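Mercearia Bjarnason - Perguntas frequentes

Entregas ao domicílio em Dorkileck e arredores
Última revisão desta página: quarta-feira, 3 de março

Bem-vindos! Juntámos nesta página as perguntas que nos chegam mais vezes ao balcão, ao telefone e por mensagem. Se é a sua primeira encomenda, sugerimos que leia pelo menos a parte dos horários e a das trocas. Se já é cliente antigo, vá diretamente ao que lhe interessa, que nós não levamos a mal.

Onde é que entregam?

Em toda a vila de Dorkileck, na zona do porto e nas aldeias do vale até à ponte de Wandport. Para lá da ponte só vamos às sextas, e convém ligar antes para saber se a carrinha ainda tem lugar. Quem mora nas ruas estreitas por trás da igreja já sabe que a carrinha não passa, por isso paramos no largo e levamos as coisas a pé - não custa nada, mas pode atrasar um bocadinho a entrega seguinte, e agradecemos desde já a paciência dos vizinhos.

Até que horas posso encomendar?

Para receber no próprio dia, até às onze da manhã. Depois disso a encomenda passa para o dia seguinte, exceto ao sábado, que passa para segunda. Em janeiro e nas semanas a seguir às festas fechamos as encomendas uma hora mais cedo, porque os fornecedores também andam a meio gás e preferimos não prometer aquilo que depois não chega.

Há um valor mínimo?

Não há mínimo para quem vem buscar à loja. Para entregas pedimos que junte pelo menos cinco artigos, sejam eles quais forem. Cinco limões contam como um artigo, já nos perguntaram várias vezes e a resposta continua a ser a mesma!

Quantos produtos têm no catálogo?

Neste momento são 197, entre frescos, mercearia seca, laticínios, pão e artigos de casa. A lista em papel está no balcão e muda com as estações, como é natural. Se procura alguma coisa que não está lá, pergunte: mandamos vir com frequência farinhas diferentes, chás, especiarias e o café Tometti em grão, que muita gente pede moído na hora.

Como são vendidos os produtos a granel?

O feijão, o grão, as lentilhas, o arroz e a aveia vão em doses de 500 gramas. As sementes e os frutos secos vão em doses mais pequenas, de 300 gramas, e pode pedir as que quiser. Se preferir outra quantidade, escreva nas observações e nós pesamos à parte. Quem vem à loja pode trazer os seus próprios frascos, desde que venham lavados e bem secos por dentro; pesamos o frasco vazio antes de o encher e descontamos na conta.

Em que é que vêm embaladas as compras?

Depende do que encomendar. As coisas secas vão em sacos de papel pardo dentro de uma caixa de cartão. Os congelados vão à parte, num saco térmico que pedimos que nos devolva na entrega seguinte. Para legumes molhados, peixe e algumas verduras ainda usamos plástico, que o papel desfaz-se pelo caminho e já tivemos espinafres espalhados pela carrinha inteira. Reutilize os sacos enquanto der: servem para guardar pão de um dia para o outro, para forrar o balde pequeno ou para levar os sapatos para o ginásio.
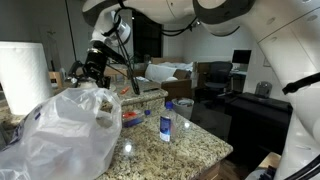

Saco de plástico e rolo de papel de cozinha numa bancada de granito.

Posso devolver as caixas de cartão?

Pode e deve! Deixe-as espalmadas à porta no dia da entrega e o rapaz da carrinha leva-as. Só não aceitamos caixas com gordura ou muito húmidas. Os frascos de vidro de iogurte e de mel também voltam para nós, com tampa, e valem um desconto na conta seguinte. Os frascos de outras marcas pode trazê-los na mesma, que há sempre quem os queira para compotas, mas esses já não dão desconto.

O que devo fazer quando recebo os frescos?

Abra tudo logo que puder. As ervas aromáticas gostam de ir para um copo com um dedo de água, como se fossem flores. A alface aguenta melhor se a embrulhar, já lavada, em papel de cozinha e a puser na gaveta de baixo do frigorífico. Os tomates ficam cá fora, por favor, longe do sol da janela - no frio perdem o sabor todo e é uma pena depois de terem vindo tão bonitos da horta. As batatas querem escuro, e as cebolas querem ar, de preferência cada uma no seu canto.

E os cogumelos?

Passe-os para um saco de papel. Não os lave antes de os guardar. Limpe-os com um pano húmido mesmo antes de os cozinhar e coma-os em dois ou três dias.

Chegou uma peça estragada. E agora?

Ligue-nos no próprio dia ou no dia seguinte, até ao fim da manhã, e diga o que foi. Não precisa de guardar a peça nem de a trazer à loja. Nós acreditamos em si. Creditamos o valor na sua conta ou mandamos outra na entrega seguinte, como preferir. Se for um ovo partido, trocamos a meia dúzia toda. Só pedimos que não deixe passar uma semana, que nessa altura já não conseguimos falar com o produtor e saber de que lote veio.

Não estou em casa durante o dia. Podem deixar as compras com alguém?

Podemos deixar com um vizinho, na portaria ou numa arrecadação, desde que nos dê essa indicação por escrito na primeira vez. Nos dias de calor não deixamos peixe, carne nem laticínios à porta, mesmo que nos peça muito. Se tiver uma geleira, deixe-a no patamar com a tampa encostada e nós arrumamos lá dentro o que precisa de frio.

Também arrumam as compras na cozinha?

Se precisar, sim. Temos vários clientes com dificuldade em carregar pesos e pousamos as coisas onde nos disserem: na bancada, na mesa, no chão da despensa. Avise ao fazer a encomenda, para contarmos com esse tempo na volta. Uma bancada com um bocado livre ajuda bastante, sobretudo quando há garrafas, que são pesadas e convém pousar primeiro.
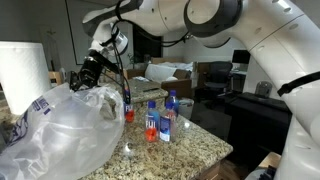

Saco amarrotado com letras azuis, pousado na bancada.

Tenho bancada de pedra. Há algum cuidado a ter com as compras?

É uma pergunta que não esperávamos receber tantas vezes, mas cá vai o que sabemos. Vinagre, limão e vinho tinto podem manchar certas pedras se ficarem esquecidos, por isso enxugue logo e passe um pano com água e uma gota de detergente neutro. Com o azeite, ponha papel absorvente por cima e deixe-o puxar antes de esfregar. Para manchas antigas o melhor é perguntar a quem lhe instalou a pedra, que nós de mercearia percebemos bastante e de cantaria muito pouco.

O que é o cabaz da semana?

É uma caixa preparada por nós com o que estiver melhor nesses dias. Leva sempre uma base para sopa, duas ou três frutas, alguma coisa de folha e uma surpresa, que tanto pode ser um queijo fresco como um molho de rabanetes. Temos 104 casas inscritas no cabaz e gostávamos de manter o grupo mais ou menos deste tamanho, para continuarmos a conhecer os gostos de cada um. Quando há lista de espera, avisamos por ordem de chegada.

Posso trocar coisas no cabaz?

Até duas trocas por semana, pedidas de véspera. Se houver alguma coisa que nunca come, diga-nos uma vez e fica apontado na sua ficha. Temos uma senhora que não pode ver nabo e há anos que não lhe entra um nabo em casa.

E em caso de alergias?

Diga-nos sempre, por favor, mesmo que lhe pareça coisa ligeira. O granel é pesado todo na mesma bancada e, apesar de limparmos entre produtos, não podemos garantir ausência de vestígios de frutos de casca rija, sésamo ou glúten. Para alergias graves recomendamos os produtos embalados de origem, e temos todo o gosto em ler os rótulos ao telefone.

Como posso pagar?

Em dinheiro, por cartão à porta ou por transferência no fim do mês, para quem tem conta aberta. Para abrir conta basta passar pela loja com um documento de identificação. A fatura vai por correio eletrónico, ou em papel dentro da caixa se assim o preferir.

Quero cancelar uma encomenda. Até quando posso fazê-lo?

Até a carrinha sair, ao meio-dia. O pão encomendado é cobrado na mesma, que já foi cozido para si, e o mesmo vale para bolos de aniversário e para o peixe que mandámos amanhar.

Fazem entregas em dias de temporal?

Quando a estrada do vale fecha, não. Telefonamos a toda a gente que tinha entrega marcada e combinamos outro dia. Na vila costumamos conseguir ir, ainda que mais tarde do que o habitual.

Com quem posso falar?

As encomendas e as contas estão com Troels Baldursdóttir, de segunda a sexta, de manhã. À tarde atende quem estiver ao balcão, e se houver fila pode demorar um pouco - deixe tocar. Para sugestões há um caderno ao pé da caixa, com uma caneta presa por um cordel, e lemos tudo o que lá escrevem.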